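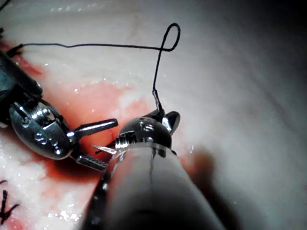
The wrist fault reported in February is still open, and this section sets out what was found and what it has cost the suturing work package. The fault is an unrequested release of grip at the right instrument, logged 11 times in 2263 recorded needle and thread actions. It matters most in the part of the stitch where the right jaws hold the thread and the curved needle points towards the open jaws of the left instrument, as a release there leaves the needle free over tissue. Seven of the 11 events fell in that phase. All work was on bench tissue; no patient use is planned under this grant.

Senthil Naidu traced the releases to drift in the cable tension reading. Above a set drift the controller treats the jaws as closed on nothing and resets them. The Verkard drive units were checked and are within limits. Instruments with fewer than 74 completed stitches showed no releases.

Two measures are in place. The reset is now blocked while thread is held, and the arm stops and asks the operator to confirm. Instruments are withdrawn at 74 stitches. In almost 101 stitches since the change there have been two stops and no releases. Geetha Kulkarni does not regard this as enough to close the fault.

Milestone 3 moves back by one month. Spend is unchanged apart from spare instruments, charged to the Wondale equipment line. Aiguo Cao will send the revised risk register separately.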